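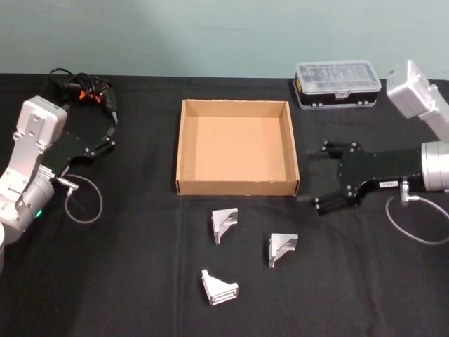
Section 4. Before You Order a Two-Arm Bench Cell

Revised 19 October 2025 by Tahira Hashmi, with corrections from Norbert Kolář

Read this section before you ask Jurex or Forkbridge for a quote. Both will send you a package price, and both packages leave things out. Fill in the planning sheet first and make them quote against it.

4.1 Decide what the cell has to do

1. Write the job in one sentence. "Put aluminum brackets in an open tray" is a job. "Flexible handling" is a brochure.
2. List every part the arms will touch, with the real weight from your own scale. If you have four kinds of bracket, list all four.
3. Write down who does the job today and how long it takes them. Time a full shift. The first ten minutes will flatter somebody.
4. Decide what you would accept as a failure rate, and get a manager to sign it.

Note: If step 3 gives you less than 600 parts a week, stop and talk to Irfan Ghumman in purchasing. You may be better off with a second bench and a stool.

4.2 Price the bench

1. Measure the table. Two arms need clear room on both sides, and the cables need room to loop without catching on a wrist.
2. Choose a surface. Plain black cloth is cheap and cuts glare, but it wrinkles and small parts catch in the folds. Buy two so one can be washed.
3. Use ordinary open cardboard trays for the trial. Do not buy the vendor's molded trays until the trial is over. Revow quoted us for 100 of them before we had picked up a single bracket.
4. Add a lidded case with compartments for screws and spare small parts.
5. Add the hand tools you already own and will lose to this bench. They still cost money when the other bench has to replace them.

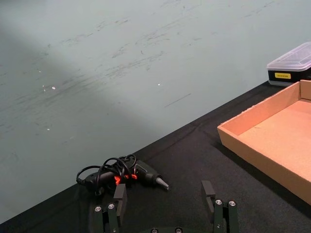
6. Add power outlets. Count hand tools as well as arms, and ask where each cord will run when the arms are moving.

Caution: Anything that heats up needs its own switch and a place to rest away from the cloth. Keep its cord out of the reach of both grippers.

4.3 Price the grippers separately

1. Ask whether the fingers are in the package price. On the Usmani quote in July they were listed as "available."
2. Ask for the cost of one set of replacement finger pads and how long delivery takes.
3. Get the opening width in writing and check it against your largest part. A drawing is not good enough. Bring the part to the demo.
4. Ask if a wrist camera is included, along with its cable and mount.

Note: Kamran Janjua keeps the old quotes in binder 71. Compare line by line. The totals mean very little.

4.4 Hold back money

Do not spend the whole budget on the order. Installation, training and the first broken cable all come after the invoice. "Plug and play" has no agreed meaning, so ask the salesperson to write down what is plugged in, and by whom.

Send the finished sheet to Jintana Somboon. Sheets with blank lines in 4.3 will be sent back.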